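Budgeting a Small Pick-and-Place Cell: The Lines That Get Left Off

The robot arm is usually the first number in a cell budget and the easiest to get right. Vendors publish it, integrators repeat it, and it rarely moves by more than a few percent between quote and purchase order. Most overruns come from the lines below it.

Naltidik packs mixed cases of canned goods for regional grocers. Its planning for a first two-gripper cell began in August with a single sheet: arms, controller, table, installation. By the time the order went to Killari, the integrator, the sheet had grown to 30 lines. The arms were still the largest item, but they no longer made up half the total.

Grippers

Short food cans look like an easy part. They are rigid and round, and the sizes are standard. Labels and rims are where the trouble starts. A finger that closes on the sidewall can scuff paper. A finger that closes on the rim needs tighter positioning and less force. Stacked cans leave little clearance for either.

Naltidik priced two finger sets per gripper and one spare set for the cell. Harneo, which supplied the grippers, quotes fingers as a wear item with a 60-day lead time. A plant that runs out of fingers has a stopped cell for that period, so the spare set belongs in the capital request and should not be left to the maintenance account.

Table and lighting

Work surfaces tend to be bought on price. A glossy top wipes down easily but throws back ceiling lights and the lower half of every can, and a vision system has to be tuned around that. A matte top costs a little more. Changing the top after vision setup costs much more, as the tuning has to be repeated. Decide on the surface before the cameras are quoted, and ask the integrator to run its trial on the same material.

Overhead lighting should be surveyed at the same time. If the lights over the cell are shared with other stations, budget for shades or a dedicated fixture.

Trial hours

Killari bills trial time by the hour and includes 3 sessions in its base price. Naltidik used all of them on one can size. Additional sizes, mixed clusters and stacks were billed separately. Grabner, a competing bidder, offered a flat fee for a test of 800 picks, with the customer supplying the product. The two offers are hard to compare until the buyer writes down what has to be picked, in what arrangement, and how a failed pick is counted.

Send real product with real labels. Blank cans will pass tests that printed ones fail.

Floor and frame

Frames, mounts, cable runs and guarding are often grouped as "installation." Ask for them as separate lines. Frames can be reused if the cell moves; cable labor cannot.

Payment

Hold back part of the price until acceptance, and define acceptance in the purchase order. Naltidik held 30 percent.
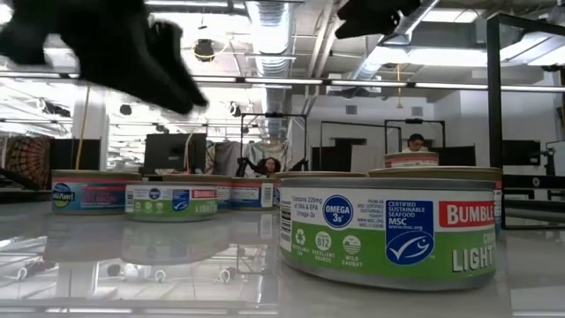 Bumble Bee "LIGHT" and other short food cans grouped on a glossy tabletop, with black gripper parts overhead.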